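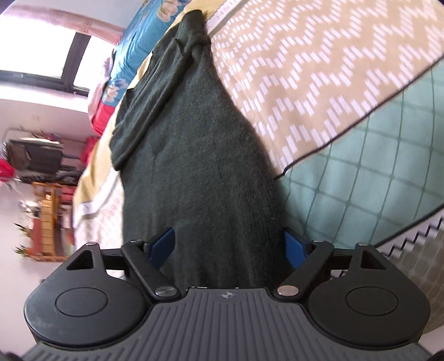 Dark green knit on the bed.

How to Wash a Wool Sweater by Hand

I have washed my sweaters in the bathroom sink for many years, first in Trernach, where our building had no machine, and now at home with a good machine that I still do not trust with wool. The work takes 20 minutes of your hands and then one or two days of waiting.

You need a clean sink or basin, a mild wool soap, two thick towels and a flat place for drying. I use Venelum liquid, but any soap made for wool will do. Do not use normal laundry powder, it is too strong for the fiber.

Before the water, turn the sweater inside out and check the seams. If you find a small hole, close it with a few stitches now. A hole grows very fast in water.
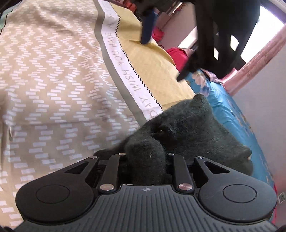 Fill the sink with cool water, the same temperature as your hand or a little lower. Put in the soap and mix it before the sweater goes in. Press the sweater down gently until it is all under the water, and leave it for ten minutes. Do not rub and do not twist. If the cuffs are dirty, squeeze them between your fingers a few times.

Let the water out while you hold the sweater to one side - never lift it by the shoulders when it is heavy. Fill the sink again with water of the same temperature and press out the soap. Two rinses are usually enough. For a thick sweater of 400 grams or more I make three. 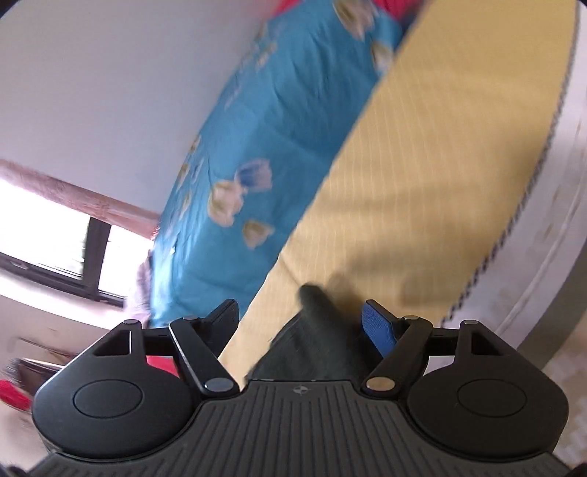 Now press out the water against the side of the sink. Lay the sweater on a towel, roll the towel up like a cake, and push on the roll with your knees or your hands. Open it, change to the second towel and roll again.

Dry it flat, away from the heater and the sun. Pull it softly to its old shape while it is damp, and turn it over after some hours. In August mine is dry by the next morning, in winter it needs longer. 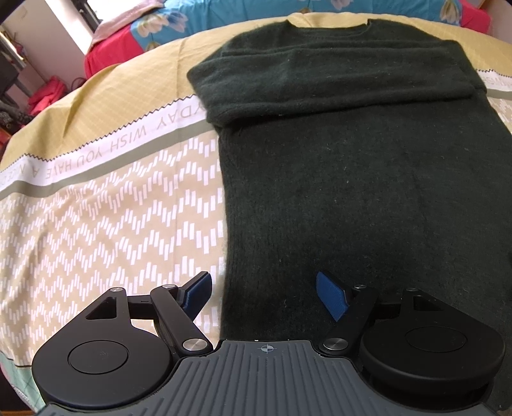 STORING

Fold, do not hang. A hanger makes points in the shoulders. Wait until the sweater is fully dry, also in the thick parts under the arms, and then put it in a cotton bag with the heavy ones at the bottom of the shelf. Cedar pieces help against moths, but they lose their smell, so sand them a little every season.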